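Tips for setting up a small-parts table

These notes are for anyone recording sorting runs on the two-arm bench at Guvthorpe, and for the people over at Dringate who have just been given a bench of their own and keep ringing me with very sensible questions. Most of it is housekeeping, the sort of thing you would do in a tidy kitchen drawer, but it does make for better examples.

Start with the tray. A folded one with raised edges is best for earbuds, which skid off a flat sheet the moment a fingertip nudges them. Two colours are a great help when you come to label the runs, and strong colours show up white parts far better than a pale tabletop does. Scatter the earbuds by hand and leave them at whatever angle they land — if you line them all up nicely, the model will only ever learn nicely lined-up earbuds. 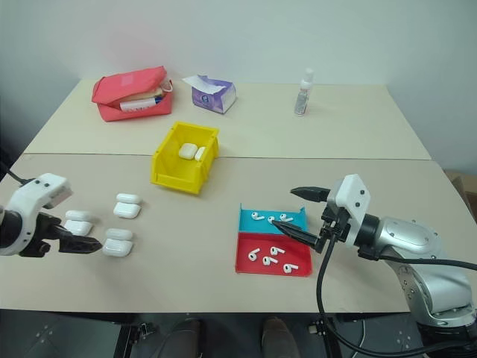

Earbuds on the blue and red tray, cases to the left, yellow bin behind.

Keep the cases well away from the tray, and let a few of them overlap. Ilen used to like them in a tidy row, and we had to throw out 52 runs one August when it came to light that the arm was lost as soon as one case lay behind another.

Leave a few ordinary bits and bobs at the back of the table. A tissue box, a pouch or a spray bottle will do very well, and you can swap them over every 4 runs or so.

Check your cables before each session, and move the arms through their full reach with the table bare. A loop that looks harmless at rest can sweep half your parts on to the floor, and earbuds roll a surprisingly long way under a bench.

Go slowly when you are steering the grippers. Kyung-tae Hwang, who taught me, used to say that you should pick up an earbud as you would a warm egg, and I still think of it! If you fumble one, carry on and pick it up again. Fumbles that are put right are well worth keeping, so mark them "recovered" on the Won sheet and move on to the next.

Stop for a cup of tea after 79 runs, even if you feel fine. Our target for a full set is 200, and it needn't be done in one day.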